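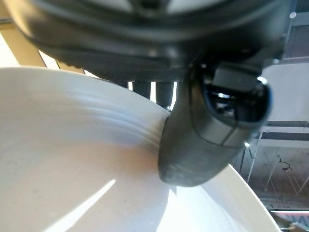
Wrist view, white bowl, finger at the rim.

Notebook, bench 2, February
Open day at Drilolport. Present for us: Ans Nijs, Dirk Peeters, me (JVD). Katherine Cáceres joined after lunch.

Setup
Arm on the short pedestal, table height left as it was for the rehearsal. Controller on the Zulura build from last month, no changes. Wrist camera on throughout, with the stream on the big monitor so visitors could follow the grasp from the gripper side. Network cable to the monitor had to go over the walkway. Dirk taped it down twice.

Task for the day: pick up tableware by the rim, carry it across the table, set it down on the mat. Bowls and side plates only. Cups left out after Ans had trouble with handles in rehearsal.

09:40 Cold start. Homing OK on second try. First try stopped on a joint 4 limit warning, same as in January. Cleared it, no other action. Needs a ticket.

10:00 Doors. First group came from Wurkwood, mostly packaging people. They asked about cycle time before anything else. We ran at 49 percent speed all day and I said so. Full speed is not cleared for use with visitors at the rope.

10:25 Rim approach. With the bowl this close, the camera gets very little besides bowl and gripper housing. One finger is in view and its tip overlaps the rim, so from the picture alone I can't say whether it is touching or just above. Same problem as on the bench. Contact has to come from the force reading. A visitor asked why we don't use the picture for the last part of the approach and the monitor made a decent answer.

Also noted from the wrist view:
- Glare on the inner wall of the bowl. Long bright streak low on the left, and the inside past the finger close to white. Exposure is set for the bench, where the light is softer. Try it one step down.
- Streaks following the rim on the left look smeared, as if from motion. Check shutter time against wrist speed before blaming the lens.
- Background comes in on the right: ceiling beams, a pendant lamp, a long light fixture. The rim detector was trained almost entirely on views with a plain backdrop. Should get some of these added.

11:15 Dropped a side plate at the mat, from low down, no damage. Release fired early. Log shows the set-down threshold was met when the plate edge touched the fold in the mat. Flattened the mat, repeated the run five times, no repeat of the fault. Ans would like the threshold raised. I would like a better mat. Left open.

12:10 Stopped for lunch. Brakes on, rope up, e-stop pressed, key with Dirk.

13:00 Restart clean. Katherine took over the talking and I stayed on the pendant. Second group was larger and included Latrice Van Dusen from Van den Broek, who works on dish return lines. Her questions, for follow-up:
1. Can the grasp handle a nested stack? No. It takes the top item if the rims are far enough apart. We have not measured how far.
2. Washdown? Not with the present housing. The ribs underneath would hold water.
3. What happens with food left in the bowl? Not tested. The rim grasp keeps the finger on the edge, but a tilted carry would spill.
4. Finger wear. I gave her the bench figure, 596 cycles on the current pair with no visible change at the tip. She expected a much longer test and she is right.

14:20 Force trace noisy for two runs. Connector at the wrist not fully seated. Pushed it home, trace back to normal. Second time this year on that connector. Order the locking type.

15:05 Tried the slower final approach Katherine asked for, last 70 mm at reduced speed. Smoother on the monitor and easier to talk over. Rim force on contact came down, but I didn't save the baseline from the morning with the same bowl, so no number here. Repeat on the bench.

15:50 Last group, then shutdown. Logs copied to the shared drive under the open day folder. Video is there too, wrist stream only. The side camera stopped recording before lunch when its card filled up.

To do
Ticket for joint 4 warning (me)
Exposure and shutter check on wrist camera (Ans)
Locking connector, order two (Dirk)
Send Latrice the gripper drawing and the short cycle report (Katherine)
Rim contact test, old and new approach speed, same bowl, 100 runs each (me, Ans)
New mat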